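Workshop notebook – dye bench
2021-02-24
Entry by Khalil Akl

I continue the notes on the turquoise. The last batch of wool came out greener than the one before it, and I want to write down everything while I still remember it. Please add your remarks below if you work on the same yarn.

What I did. I took two skeins of the Gbeho yarn, the two-ply, washed them with the neutral soap and left them to soak overnight. In the morning I pressed the water out by hand and did not use the spinner, it makes the strands flat. The dye is the Ralano blue with a little of their yellow, mixed from the stock bottles. I warmed the bath slowly until 70 degrees and kept it there. Last time I think I went up too fast, and the blue took hold before the yellow had a chance, so we got patches near the ties.

The ties were also too tight. I have made them again with cotton string, in a loose figure eight, and this helped very much. There is still one pale place on skein 301, but it is on the inside and after winding it will disappear. Skein 604 is even from one end to the other.

The vinegar went in at the second half, in three small parts. I lifted the skeins out each time before I poured. Wokine wrote to us in June that one should never pour acid directly over the wool, and I did not believe that it matters so much, but now I believe it.

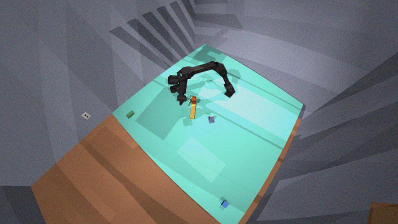 After the bath I let everything cool in the pot with the lid on. The water was nearly clear at the end, only a weak yellow was left in it. So the blue is fully taken and the yellow is not. This explains to me why the color moves between batches: we stop at the moment when the blue is finished, and the yellow is still on its way. With more time at the same heat it should come closer to the sample card. I will try 5 extra minutes first, then more if it is needed.

Rinsing: two times in lukewarm water, one time in cold. Nothing came out in the third rinse.

About the scale. The small one drifts when the window is open. I closed the window and weighed the powder again, and the second reading was lower. I do not know which one of the earlier notes were made with the window open, therefore please do not trust the yellow weights from before this entry. I put a mark in pencil next to them. The blue weights should be fine, the amounts are bigger and a small drift is lost in them.

The Sundent mordant is almost empty. What remains has a hard crust, I broke it with a spoon and sieved it. It dissolved well, but slower than fresh powder. I would not use it for an order that somebody pays for. For tests it is good enough.

I also compared the wet skein with the sample card, which I know is a mistake, the wet wool is always darker. Under the bench lamp it looked like the right color, by the door it looked too green. I hung both skeins on the rail in the shade and I will compare again when they are dry, always by the door, always with the card held flat behind them. If we all do it in the same place we will argue less – this is my hope.

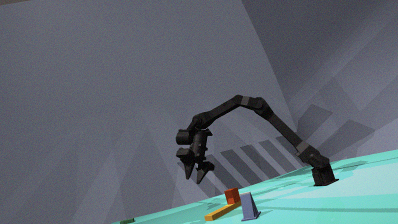 Can we use the leftover bath for a second, lighter skein?

Only for a pale yellow, as there is no blue left in it to speak of. If you want a light turquoise, make a new bath with less powder, and write the weight in the table so that it can be repeated.

Still to do:
- longer time at full heat, same recipe, one skein only
- new labels for the stock bottles, the ink is running
- order mordant
- ask Wokine which soap they use for two-ply
- wash test on a short piece from skein 604, warm water, white cotton beside it

One more thing, the big pot has a scratch on the bottom and the color stays inside of it. I cleaned it with soda and a brush, and it still gave a little pink on the paper towel. For light colors take the other pot.

3 comments · 2 shares

Related entries
Pale patches near the ties, first attempt
Winding notes for the Gbeho two-ply
Sieve sizes and old mordant
Madder, second bath

Contact · © 2021 Dye bench notebook · Back to top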